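**Anyone else collect old packs and tins?**

**narnstead_nick:** Picked up 14 tins at the Ralonitz flea market in February and now my shelf is full. Do you keep the common stuff or dump it?

**tinlid28:** Dump it! I had 3000 pieces once and couldn't find anything I liked.

**mothballs:** Nope, disagree. The boring ones get thrown out everywhere, so I hang on to all of mine, cardboard included.
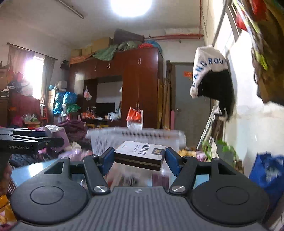
I store the flat ones on edge in shoeboxes, sorted by brand.

**tinlid28:** On edge? Mine got bent corners that way. Flat or nothing.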